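2022-02-26
Ctibor Kadlec

Trudance, plaza runs at Landby, continued from the January pages.

The question left over from January was why the traversability scorer is so fond of kerbs. I had three theories and was attached to the wrong one, so this entry is longer than it needs to be.

Set-up, for whoever inherits the notebook. Trorkura drives, the front camera records, and every patch of ground the chassis later rolls over gets a positive label, projected back into the earlier frames. No hand labelling in training. Patches it never drove over are treated as unknown and pushed gently towards the mean. The planner takes the score map, flattens it on to the ground plane and picks the cheapest arc out of a fixed fan. The base controller is the stock Kaijage one and I have not touched it, whatever Hatsue thinks.

January's result was 30 runs on the plaza, nine of them ended by a hand on the stop button. I put all nine down to shadows at the time. The note in the margin says "obviously shadows", underlined. I have left it there as a lesson in underlining.

Hatsue Fujimoto went through the logs last week while I was busy being certain, and sorted the stops by what was in front of the robot when the button was pressed. Shadows hardly came into it. Most of the stops were Trorkura heading with real enthusiasm for something long, thin and dark: a low kerb, the side of a bench, in one case a hose. In all of these the score map showed the dark thing as slightly better ground than the paving next to it. If it had been afraid of them I would have understood. It liked them.

Theory one (mine): shadows. See above.

Theory two (also mine): the slab seams. They are thin, dark and cover half the plaza, and the robot crosses them constantly, so "thin dark line" ought to pick up plenty of positive labels. I spent two days on this. Blurred the seams out of the training frames with a crude directional filter, retrained, and the kerb scores moved by less than they move when I change the random seed. The seams are innocent, or at least too faint to do this much damage.

Theory three (Hatsue's, delivered while eating a pear): "Is it looking at its own nose?"

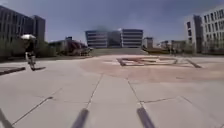
Forward view across the plaza towards the steps. Own front rods along the bottom, cyclist with umbrella to the left.

The front body puts three dark rods into the bottom of the view. I had stopped seeing them some time in the autumn, the way one stops seeing one's own glasses. The labeller had not. When it projects the driven path back into an earlier frame, the path begins at the robot and runs forward, so the first stretch of every positive region goes straight through the rods. The projection knows where the ground is. It has no idea that there is a bit of robot in the way. So in a large share of the training frames, the model is shown a dark, narrow, tapering streak and told, with the full authority of odometry, that this is excellent ground.

The middle and right ones being blurred in the image makes it worse, I think. A crisp rod has hard edges and some chance of being learned as its own thing. A soft dark streak on pale concrete looks a good deal like a kerb side at distance, or any other dark line with the light off it. The plaza has at least two things of that sort: the long low edge across the pavement at the far left, and the short dark diagonal out to the right of the big rectangular affair in the red circle. I checked the old score maps at both. Both glowing.

There was supposed to be a body mask. There is a body mask. It is in the repository with a sensible name and a docstring, and it was drawn for the old camera mount. After we raised the camera the mask covered a tidy region of perfectly good pavement and missed the rods altogether. So we were throwing away clean ground and keeping the rods. I should like to blame the tooling, but the commit that moved the mount is mine and so is the message, which reads "small".

What I changed:

Redrew the mask from the current view, by hand, over the per-pixel median of a long drive. Pixels that stay the same while the world goes past are robot. Then grew the mask outwards until the blur was inside it. The first attempt stopped at the visible edge of the rods and left a thin grey halo, which the model duly fell in love with instead.

Masked pixels are now dropped from the loss and also filled before they reach the encoder. Dropping them from the loss alone did very little. The network could still see the rods and still spread their features into the neighbouring cells, which do have labels. Filling alone was better than I expected. Both together is what we keep.

Fill is plain mean colour. I tried a proper inpainting and it produced lovely convincing paving, plus now and then a convincing drain. Mean colour it is.

Offline numbers. Test set is the 431 frames Hatsue labelled by hand, none from the training drives, with kerbs, walls, steps and planted edges marked as no-go. I scored each frame by how much of the no-go area comes out cheaper than the median of the free ground in the same frame. Compared old mask against new mask per frame, bootstrapped the paired difference with 1000 resamples, resampling whole drives and not single frames. (I did it by frames first. The interval was beautifully narrow and completely worthless, consecutive frames being more or less the same frame.) By drives the interval is wide and a bit ugly and it still stays clear of zero. The improvement is nearly all in the kerb and bench class. Walls and buildings were fine before and are fine now. Steps improve slightly. Planted edges get a touch worse, inside the noise, and I am writing it down so that I can't forget it conveniently.

Sanity check that I liked better than the statistics: took the old model and pasted one rod, cut out of the image, into the middle of clean pavement. Score goes up under the rod. Pasted it upright, sideways, upside down. Up every time, strongest when it leans the way the left one does. With the new model the pasted rod comes out as mildly bad ground, which is all I ever asked of it. Hatsue wants this as the first figure in the write-up. I wanted a diagram. She is right, the diagram had seven boxes.

On the robot. Short session only, same plaza, same start, straight ahead from the slabs to the red paving. No stops for kerbs. I'm not putting a rate on it until the full 30 have been repeated, having been burned by an underline once already. It does now hesitate at the boundary where grey slabs turn to reddish ones. The old model sailed over that. My guess is that the old one was so pleased with its rods that everything in line with them counted as safe, and we have taken away a crutch that happened to point forwards. Could also be that there is simply less red than grey in training. Easy to tell apart: rebalance, retrain, look. Not tonight.

Cyclists. The person detector is a separate piece and outside this entry, except that it keeps being asked about. The one with the white umbrella went in as a person at a decent confidence, with the umbrella inside the box, and the bicycle as a bicycle. The traversability map gives the bicycle's shadow a small penalty. So shadows do matter after all, by an amount nobody would underline.

Things that wasted time, in case they save somebody else's:

The median trick for the mask fails if the robot drives in a straight line towards something symmetrical. My first long drive was pointed at the steps, and the mask came back with a faint ghost of the central building in it. Turn on the spot for a while, then drive a messy loop.

The mask is stored at full resolution and the encoder input is not. Resizing with smooth interpolation gives half-masked pixels at the border, and the loader was rounding them down to "not robot". Halo again. Nearest neighbour, then grow by one.

Kaijage logs image time at arrival and odometry time at measurement. I correct for it in the labeller. Do not correct for it a second time in the projection. Guess how I know.

Open, in the order I would do them:

Repeat the full set with the new mask, Hatsue on the button, me not commenting.

Grey to red boundary, rebalanced training.

Have the loader compare the stored mask with the median of the latest drive and refuse to start if they disagree. A warning would do for most people, but I have met the person who reads the warnings here.

Rerun the hose. It is still by the side door, and the old model's score map for it is printed and stuck over my desk, in Hatsue's handwriting: "small".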